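4.2 Serving utensils and portion size

The second part of the study dealt with the volume of food moved in a single serving action. Earlier work on self-service meals has mostly recorded the weight of the finished plate, which hides the number of servings taken to reach it. Diners at the Clallthorpe and Skaswood sites were therefore asked to serve themselves from a shared dish of cooked rice or lentil stew, and each serving was weighed separately by a scale under the dish. The full set holds 2,422 servings, collected over 6 weeks ending in February.

Utensils were grouped by the shape of the working end. Deep utensils have a bowl with raised sides on all edges and hold liquid when level. Shallow utensils have a flat or slightly curved end and carry food by friction and heaping. Material was recorded but not used for grouping, as glazed ceramic, steel and wood occurred unevenly across the two sites. Figure 3 gives one utensil of each group.
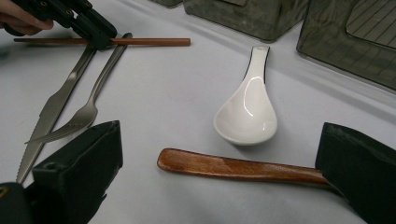 Figure 3. Deep and shallow utensils: white ceramic soup spoon (top) and wooden spatula-like utensil (bottom).

Piyumi Jayasinghe, commenting on a draft of this section, objected that depth and handle angle are confounded in such a grouping, and that a diner holding a deep spoon with a steep handle will tilt the wrist further and spill more on the way to the plate. The objection is a fair one. Handle angle was measured only at Skaswood, and the model in Table 5 was fitted again on that site alone with angle as an added term. The effect of depth became smaller but kept its sign for both foods.

For stew, deep utensils moved more food per serving than shallow ones, as expected. For rice the order was reversed among diners who served themselves more than once. These diners heaped the shallow utensil on the first serving and took a smaller second serving, whereas users of deep utensils tended to fill the bowl to the same level each time. The spread of serving weights was accordingly wider in the shallow group.

Servings under 2 g were treated as scraping or stirring and left out. A limit of this kind is arbitrary, and Trummer's procedure, in which such contacts are added to the next full serving, was run as a check. It changed the mean weights slightly and left the comparison between groups as it was. At Clallthorpe the scale drifted during one lunch period, and the 200 servings logged in that period were corrected against the weight of the empty dish at closing.

Plate weight at the end of the meal is taken up in Section 4.3.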